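Stastari: triagem de blocos por cor e comprimento sobre fundos estampados
Ficha do conjunto de dados e notas do método 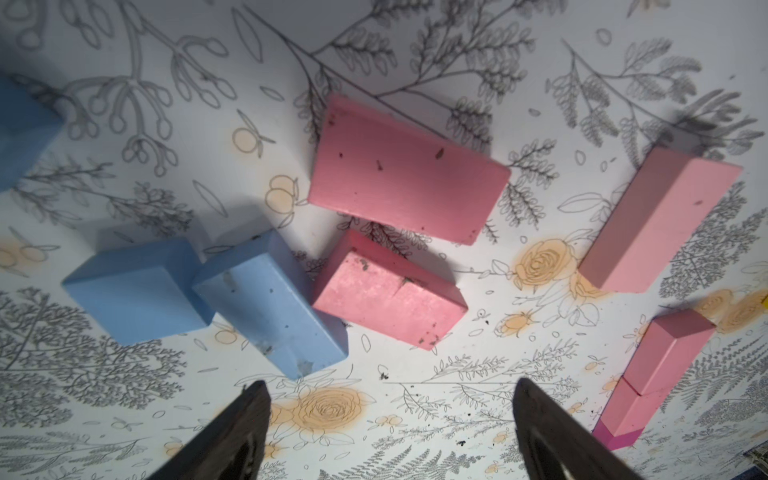 O Stastari nasceu de uma pergunta bem simples da Agustina Troncoso: quanto do que a nossa política de preensão aprende vem do bloco e quanto vem da mesa? Até então treinávamos tudo sobre fundo liso (era o que havia no laboratório da Pillbridge, e ninguém se queixava), e os números eram bonitos, confesso, mas caíam assim que alguém estendia uma toalha por baixo das peças.

O que há no conjunto

São 844 episódios teleoperados, gravados com a câmera do punho. Em cada um, o operador pega um bloco retangular indicado por uma instrução curta ("o rosa comprido", "o azul mais claro") e o leva à zona de entrega. Os fundos têm desenhos botânicos e flores, escolhidos de propósito em tons próximos aos das peças, o que deu bastante trabalho à Macarena Navarrete na hora de anotar as máscaras! Alguns blocos estão gastos e lascados; mantivemos todos, com as migalhas que soltam na mesa.

Método

A política recebe a imagem do punho, o estado da garra e a instrução. A novidade é uma perda auxiliar de contorno, proposta pelo Octavio Durán, que pede à rede que separe as arestas com volume das linhas apenas impressas. Treinamos com 3 sementes e reservamos 139 episódios para teste, com estampas que não aparecem no treino.

Resultados

Com a perda de contorno, a taxa de sucesso no teste foi de 80%. Os erros que restam se concentram em blocos encostados uns nos outros, quando a garra desce na junta entre duas peças, e nas zonas de luz forte, onde o desenho do tecido quase some e a sombra do bloco vai junto. A Visitación Llorente está reanotando esses casos desde março e a próxima versão já deve trazer as correções.

Limitações

Só usamos uma garra de dois dedos e peças de faces planas. As instruções estão todas em português, e "rosa-claro" e "salmão" nem sempre querem dizer a mesma coisa para dois anotadores (tivemos boas discussões sobre isso). Não recomendamos o conjunto para avaliar empilhamento.

Contato

Dúvidas sobre licença e acesso: Agustina Figueroa, grupo Echeverría. Se encontrarem uma máscara torta, escrevam também, que agradecemos muito.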